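Call for participants: working group on good practice for tabletop robot arms

Cikano is putting together a small group to write shared rules for people who run robot arms at ordinary tables in shared rooms. Most of the written standards we work from were drafted with fenced cells in mind. They say little about an arm mounted next to the table where people also sit, or about handling plates and spoons.

We have a first draft, 3 pages long, and we know it has holes. We need people who do this work to read it, try it at their own table for a session, and tell us where it fails.
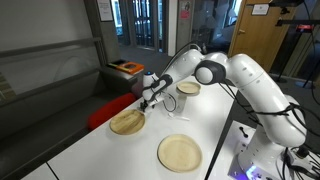

Orysia Palamarchuk wrote back after reading the draft that the section on cables was too soft. In her view, "keep cables tidy" can't be checked by anyone, and the rule should say where a cable may cross the table edge and who looks at it before power on. We agree and have marked that section for rewriting.

What the group will work on

Setup: mounting, cable routing, clear distance to chairs and walkways.
Start and stop: who may enable the arm, where the stop button sits, what is said out loud first.
Objects: which items may be used within reach of people, and how they are swapped between runs.
Records: what gets written down after a contact, a drop or an unplanned stop.
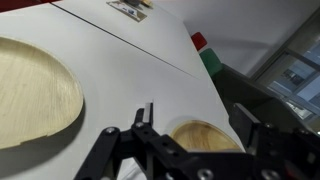 Comments on the records section are especially welcome. The current form takes too long to fill in and people skip it. Fedir Symonenko is collecting shorter versions and will bring them to the first call.

Who can apply

Operators, technicians, lab managers and safety staff. You should have run an arm yourself, or been responsible for a room where one runs. A degree is not required. We have four places left. People from Wullex and Hervieu are already in the group, so we would like to hear from smaller teams.

Time and pay

Expect about 3 hours a month until the end of February, mostly on calls. Each participant is paid $100 per call attended. Travel is not needed.
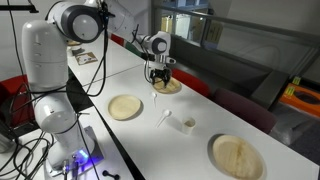

ITOV, 22nd September

Applications are open now. Send a short note covering the arm you use, the room it is in, and one rule you would change. A resume is optional. Please don't send video.

Participants are named in the final text unless they ask to be left out. Employers do not get to approve comments before they reach the group.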